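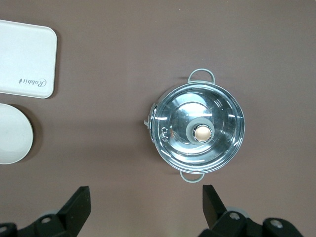 Galley README

Hi! Galley is my little pile of kitchen chore recordings, 134 episodes so far, all tabletop stuff: lids, pots, plates, trays. I started it in September to see if an arm can put a kitchen away yet (mine can't, not even close). Lids go fine. Plates are miserable, and 9 episodes are just me swearing at one, so mute those!

Frames are in /wrist, labels in /tasks. Use it for whatever you like, and send fixes to me, Celina Wieczorek.

Last update: Nov 30, 2018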